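Speaker notes: Postmarks of small places, evening talk at the Ivmont stamp club
Monday, start 7.30. Speak slowly. Water on the left side.

Slide 1. Title
Good evening, and thank you for the invitation. My subject is the cancellations of Dekuvcombe, a village with one post office and, for a collector, a surprising number of postmarks. I have collected them for 20 years and I still make mistakes with them, so please correct me.

Slide 2
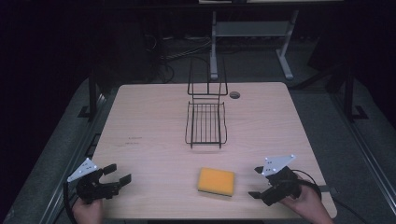
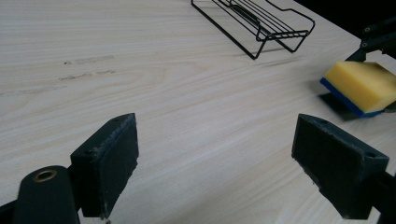 Slide 3. Why one village?
When I began, I wanted the whole county. This was too much for my purse and for my shelves. A dealer's box gave me the answer. It held 32 covers, all from Dekuvcombe, and the price was low as the stamps themselves are common. The stamps did not interest me. I bought the box for the marks on them.
(Pause. Ask who in the room collects one town only.)

Slide 4. The five types
I divide the marks into 5 types. This is my own division, and the Bhuiyan catalogue makes it differently.
Type 1: single circle, name in capitals, no time.
Type 2: the same circle, but with the time above the date.
Type 3: double circle with thick bars at the sides.
Type 4: rubber, used for parcels, mostly violet, sometimes black.
Type 5: the temporary mark from the months when the counter was in the village shop.
Do not read all the details. They are on the handout.

Slide 5. Types 1 and 2
The time is often badly inked, and then a Type 2 is sold as a Type 1, which is dearer. Look at the distance between the date and the name. In Type 1 the date sits exactly in the middle. In Type 2 it is a little lower, to make room. Measure it also on a cover you trust completely.
(Pass round the two album pages. Ask for them back before the break!)

Slide 6. The temporary mark
I know 265 examples of all types together, and very few are Type 5. All of mine are dated October. If somebody has another month, I would be very glad to see it, even as a photocopy.

Slide 7. Storage
I use Vinutura sleeves, the open kind. I do not hinge covers any more and I do not cut the stamp from the envelope. Please leave the whole cover as it is, also when it is dirty. The address and the back are part of the story.

Slide 8. Questions
If there is no question, tell about the envelope with the mark upside down.
Remind them: handouts are by the door, and duplicates can be exchanged after the tea.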